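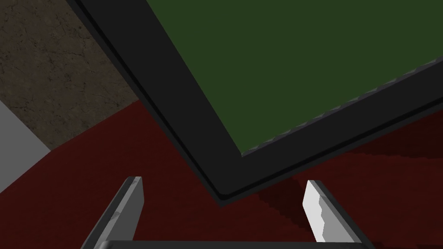 Simulation and Tools > End effectors > Heltholm parallel gripper vs. stock Vandness fingers, laptop lid task

Started by torque_ledger, November 7, 2019

torque_ledger
I am comparing two finger sets in sim before we order hardware. Arm model is the two-arm Vandness, controller is the Drikoda impedance controller at default gains. Task: approach an open laptop, take the lid by its top edge, close it to within 5 degrees of flat without sliding the base.

Finger set A is the stock Vandness pair. Finger set B is the Heltholm pair, same stroke, longer pads. I ran 1756 trials split evenly, with the start pose randomized over the same ranges for both.

B closes the lid more often. A slides the base more often. The gap is largest when the approach is off-axis and one finger reaches the bezel before the other.

I have two questions. Is the contact model good enough at the bezel edge to believe this ranking? And does anyone use the wrist camera alone for the last part of the approach, or do you keep the body camera in the loop?

mslotnick
What is the lid collision geometry? If it is a single convex hull over the bezel and the screen, a thin finger and a thick finger will see nearly the same edge and your ranking is mostly about pad length.

torque_ledger
Box for the bezel, separate box for the panel. Hinge is a revolute joint with constant friction. I did not model the detent.

mslotnick
Then add the detent before you publish anything. Constant friction makes the last few degrees too easy, and both sets will look better than they are.

Jaanus Pärn
I disagree that the detent matters for the ranking. It adds the same torque for both sets. What changes the ranking is pad friction, and Heltholm's model file ships with a higher coefficient than the Vandness one. Check that first. We ran into this on Pinto in January and spent a week tuning the wrong thing.

torque_ledger
You are correct about the files. The coefficients differ. I had assumed the importer overwrote them. Rerunning with both set to the Vandness value.

gearlash
On the camera question: wrist only is fine until the lid fills the view. At that range all you have is one corner of the bezel and a lot of uniform screen. No texture on the panel means no usable features, and the pose estimate drifts along the edge. I keep the body camera running at a low rate and use it to bound the drift.

mslotnick
A body camera behind two arms has its own problem. The grippers sit in front of the target for much of the reach.

gearlash
They do on some layouts. It depends on where you park the idle arm. Body camera view from the bedroom layout, with a gripper on either side and the desk between them. The laptop screen and its bezel are both clear, and so is the keyboard base, so you can check for base slide in the same view. On this desk I get a usable estimate. 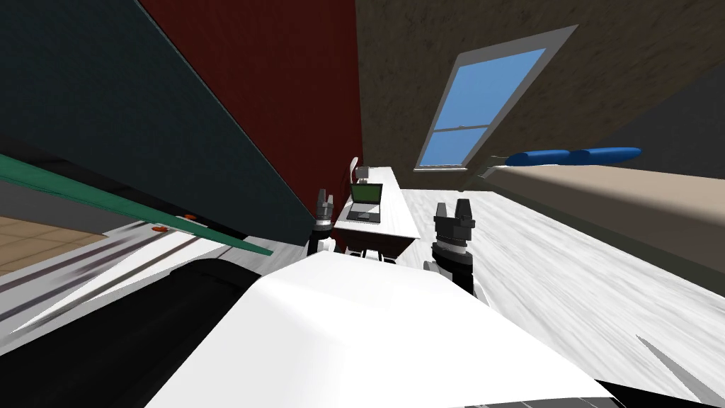 mslotnick
Fine for that pose. Move the right gripper inward and you lose it. The right one is already larger in the view than the left.

gearlash
Agreed, so the planner gets a penalty for putting the idle arm between the camera and the target. It lengthens the path a little. I accept that.

Jaanus Pärn
Another point on that layout: the desk top is white and so is the arm body. If your segmentation is color based, watch the boundary between them. The green screen segments easily and will make your numbers look better than they would on a laptop showing an ordinary desktop. Randomize the screen.

torque_ledger
Rerun is done. With friction matched, B is still ahead on lid closure, by less than before. Base slide is now the same for both within noise. So the slide result was the friction value, as Jaanus said.

I also added a detent as a torque bump over the last 9 degrees. Both sets drop. The order does not change.

mslotnick
Does the order hold if you lower the Drikoda stiffness? Default is stiff for a hinge. With a compliant wrist, the off-axis contact should sort itself out and I would expect the longer pads to stop helping.

torque_ledger
Not tested. I will sweep stiffness at three values, with the start poses fixed across runs this time.

Jaanus Pärn
Log contact force per finger while you do it. Closure rate alone will not tell you which finger is carrying the load.

gearlash
And post the seed list. I can run the same poses with the body camera on and off and put the two tables side by side.

torque_ledger
Seeds are in the attachment, one per line, set A first. Two of them start with the fingers already in contact with the lid and should be skipped.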